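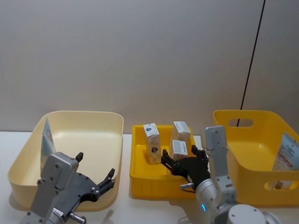
How many demos before a sorting policy stops embarrassing me?

Two arms, three small boxes in a yellow tray, a bin on either side. I've recorded 200 episodes by teleop and the trained policy still hovers over the tray like it's choosing a chocolate. Do I just keep recording?

tesitz_bench
More data. We did 1,912.

Marlene Frota
Before you record anything else, watch what you have. I threw out 79 of my first 460 because I'd paused mid-reach to think, and the model learned to pause beautifully. Then vary the starts: turn the boxes, shift the tray a few inches, swap which one goes first. If every episode begins the same way, you've taught it one episode 200 times. Keep the fumbled grasps where you recovered – those are worth having.

jondar79
Same problem in August. Mine was camera lag. Check your timestamps.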